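Skastier 700 Open-Frame Bench Rack

Product code 3334-B. Supplied by Wendudness, Flallton works.

Overview

The Skastier 700 is an open-frame rack for use on a bench or sturdy table. It is meant for small network rooms, teaching labs and repair shops where a floor-standing cabinet would take up too much space or where the rear of the equipment has to be reached often. The frame is 700 mm high and ships flat, with all fixings in one bag.

Standard 19-inch equipment fits without adaptors. Shelves, blanking plates and cable bars from the older Serrano range also fit, provided they were made with the square-hole pattern. Round-hole Serrano parts need conversion kit K3. 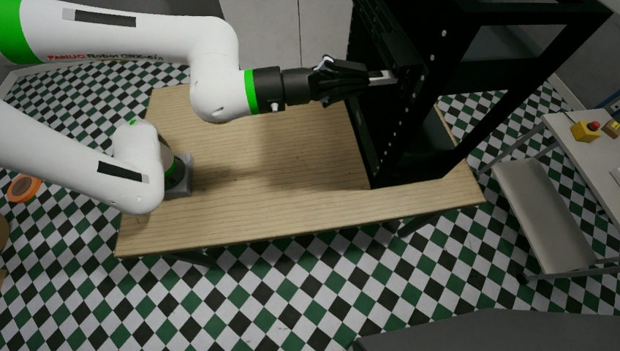
Load and placement

The rated load is 108 kg, spread evenly over the full height. No single shelf should carry more than a third of this. Put the heaviest units at the bottom and fit them first. Power supplies and battery units should go in the lowest three positions.

The supporting surface must be level and able to carry the rack and its contents together. Check the underside of the table as well as the top — a thick top on light legs will sway when modules are pulled out. Leave 150 mm clear at the rear for cables. Where the rack stands on a finished surface, use the rubber feet. Where it is to be bolted down, leave them off and use the four base holes.
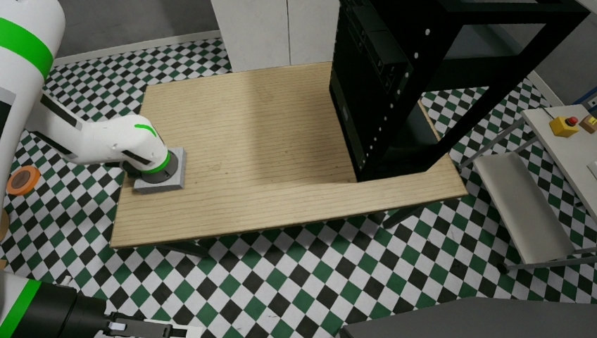
Black rack standing on a light wooden table.

Assembly

Two people are advised, although one can manage with the frame laid on its side. Assembly takes roughly 40 minutes.

Join the base to the front posts with the M8 bolts, finger tight only. Add the rear posts and the top. Stand the frame up, check it for square across both diagonals, then tighten all bolts to 12 Nm. Cage nuts go in last. The insertion tool is in the fixings bag, taped to the instruction sheet.

Do not drill the posts. Extra holes weaken the section and end the warranty.

Finish and earthing

Powder coat, matt black. The coating does not conduct, so the earth stud at the base of the rear left post is masked before painting. Fit the supplied washer with its teeth against the bare metal.

Options

Sliding shelf, 400 mm deep
Vertical cable bar, pair
Side panel, vented
Castor base (floor use only, reduces rated load to 80 kg)

Ordering

Orders placed before 2 pm leave the same working day, except for side panels, which are made in batches and go out each Wednesday. Spare cage nuts are sold in bags of 50. For racks in other heights, or for load questions not covered in the data sheet, contact Filipa Rocha in technical sales and quote the product code.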